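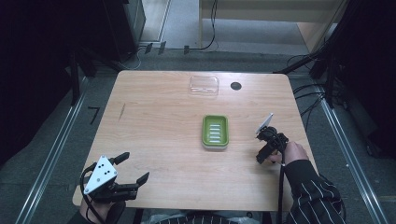 Discutir a Europa à mesa sem estragar o assado

Cá em casa, em Tomar, a política europeia entra sempre com a sopa. O meu sogro quer menos Bruxelas, a minha cunhada quer mais, e o arroz de pato arrefece enquanto os dois negociam. Ao fim de uns anos de cimeiras familiares, deixo o que aprendi.

Sirva o prato principal antes de alguém dizer "fronteiras". Um assado aguenta 20 minutos tapado com folha de alumínio e um pano por cima; um debate sobre fundos comunitários aguenta muito mais.

Vinho tinto na toalha: água com gás logo a seguir, sem esfregar, e um pano seco por baixo. O Cristóvão Vieira, eurocético convicto, insiste no sal. Já tentámos. Ficámos com uma mancha salgada.

Jornal velho, seja qual for a linha editorial, serve para os vidros. Amachuca-se, molha-se em 200 ml de água com 100 ml de vinagre e limpa-se em círculos.

As sobras vão para o frigorífico assim que deixem de fumegar — mesmo que o orador não tenha terminado. Em eleições europeias faço sempre a dobrar, porque há quem fique até aos resultados e jante outra vez.

24 partilhas · 20 comentários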